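Arm Cell 21 — Frequently Asked Questions
Setup and care of the table cell
Updated January 13, 2021

Who should read this page?
Everybody who works at the Hasis bench with the white arm. If you come from the Rallis cell, please read it also, as the gripper there is mounted in a different way.

In which order do I switch on the cell?
First the controller, then the arm, and the gripper as the last one. Wait until the arm finishes its self-check before you touch the pendant. If you start the gripper too early, it does not report its position and you get error 518.

What does error 518 mean?
The gripper has lost its zero. Open the fingers fully from the pendant, choose "Home gripper" and confirm. If the error comes back after the second try, look at the plug on the wrist. In December we had this error many times, and always the plug was a little bit loose.

How must the cable run?
From the wrist it should hang in one soft curve. Do not tie it tight to the last joint — the joint needs its full turn, and a tight cable pulls the plug out. Turn the wrist slowly by hand mode to both ends and watch the cable before you start any program.

How often do I change the finger pads?
After 167 hours of gripping, or sooner if the surface is shiny. The pads from Eretti are pressed in, so no glue is needed. Clean the finger with alcohol and let it dry for 30 minutes.

Which objects can I use for a test after the repair?
We use the kitchen set, with bowl, mug, basket, fruits and the red bottle.

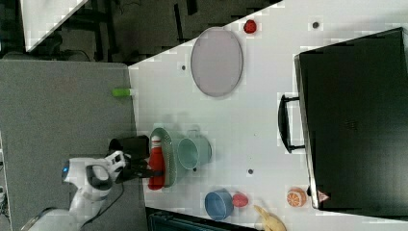
Start with the bottle lying on its side, at slow speed. Continue with the mug only when the bottle was lifted and put back without slipping. The large tray comes last, as its rim is difficult for the fingers.

Can I move the table?
Please not. The table position is stored in the calibration, and even a small push makes the grip points wrong. If it happened, run the Skullik calibration again and write it in the cell book.

What do I clean, and with what?
The table top with a damp cloth, the arm with a dry one. No spray on the joints.

Where do I report a fault?
In the cell book, with the error number and the name of the program that was running.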